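The man who sells pre-owned plush toys does not want to be called a dealer

He runs Clirkus out of two rooms above a dry cleaner, and he would like it on record that he did not choose the name. It came with the lease. The previous tenant sold party supplies and left the sign behind, and a new one was going to cost 900 dollars.

"People think there was a branding meeting," he says. "There was a ladder and a screwdriver, and I decided not to use either one."

I went in doubtful. The used toy trade has picked up a great deal of fond press lately, most of it repeating the claim that soft toys are an investment. I have heard this before, about other soft toys, and I know people who still have tubs of them in the garage. So I asked him first whether he believed a stuffed animal could hold its value.

"Some of them do," he says. "I wouldn't tell you which ones, and you shouldn't listen to anybody who will."

He asked that his name be left out, on the grounds that his regular customers know it and the rest only want it in order to complain. He agreed to everything else, including my looking through his ledger, a green account book with the prices written in pencil.

The ledger is less exciting than the articles. In January he sold 79 pieces. Most went for less than the price of lunch. The best sale of the month was a long-eared dog made by Grasso, a small maker that stopped producing years ago, and he says he would have earned more by keeping the store closed that day and driving a cab.

Grasso comes up a lot when you talk to collectors. So does Dindon, whose early animals had a stitched foot label, and whose later ones had a printed one. A whole body of opinion has grown up around that label. I was shown one online guide that says a stitched foot adds ten times to the price. He laughed when I read it to him, and then he stopped laughing.

"A woman came in with that guide printed out," he says. "She'd bought a bag of Dindons from a guy at a flea market, and every one had a stitched label. Lovely stitching. Somebody had sat down and sewn new labels on old bears. What do I say to her?"

What he said, he told me, was that the bears were nice bears. He did not offer to buy them.

I pushed him on this. He makes part of his living from the same excitement. If the guides are wrong, and he knows they are wrong, he could put up a notice. He could print a sheet of his own. He thought about it for longer than I expected.

"I did that once. I put a card on the counter that said, buy it if you like it. Sales went down. I took the card away." He shrugged. "I'm not proud of it. I also have rent."

That was the first thing he said that I fully believed.

We moved on to condition, where the trade gets even vaguer. Sellers use the words "near new" for nearly anything with both eyes. There is no body that sets the grades. Bernico, a website that charges collectors a fee to have a toy graded and sealed in a plastic box, uses a scale of one to 10, and he has sent in the same rabbit twice to see what would happen. It came back a nine the first time and a seven the second. He keeps both certificates taped up beside the register.

"Same rabbit," he says. "I hadn't even dusted it."

I asked whether he had told Bernico. He had. He got a coupon.

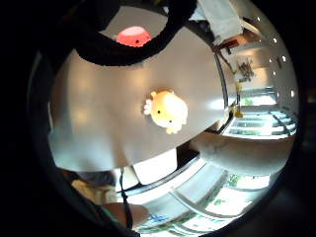
How can a buyer tell if a plush toy has been washed?

Feel the stuffing near the seams, he says, where old filling clumps after a machine wash, and smell it up close, as a strong perfume usually means somebody is covering for something.

He has firm views on washing. Many sellers boast of it, and he thinks most of them do harm. Older toys were often filled with wood wool or ground-up scraps, and water gets in and stays in. Newer ones can handle a gentle cycle in a pillowcase, though he would sooner see them wiped with a damp cloth and left near an open window for a couple of days. He does not own a dryer and does not want one on the premises.

As for the sprays sold to collectors, which promise to freshen and protect, he keeps a bottle in the back so that he can show people the ingredients. The one I read was mainly water and alcohol, with a scent. The bottle costs more than half the toys on his shelves.

I wanted to know who buys from him, as I had half expected a line of speculators. There are a few. They come in with phones out, check a price, and leave. He says he can spot them by the way they turn a toy over before looking at its face. The rest are grandparents, teachers on a tight budget, and grown adults trying to replace something that got lost in a move. He is patient with that last group, up to a point.

"They want the exact one. I can sometimes get the same make, same color, same year. Then they hold it and they're disappointed. It doesn't smell like their house. I can't stock that."

He offers a refund in those cases, within two weeks. I checked the ledger, and the refunds are there, in the same pencil.

There is a softer story to be written from all this, and I expect someone will write it. I would rather report that the heating was off, that the back room has a damp patch he blames on the dry cleaner, and that prices in the window were higher than the prices he quoted me once I had been talking to him for an hour. When I pointed this out he said the window prices were for people who don't come in.

He has been asked to sell online through Bernico and has turned it down. He gives the fees as the reason. I think he also likes having something to be annoyed at. He did admit that sales on the street are falling, and that he may not renew the lease. If he goes, the sign stays.

Before leaving I asked what he would pay for a plush rabbit I have had since childhood, one ear repaired, no label. He wanted to see a photo. I showed him.

"Nothing," he said, handing back the phone. "Is the other ear original?"

Clirkus is open in the afternoons, cash or card. Grading certificates are not accepted in place of a receipt.

25/02/2018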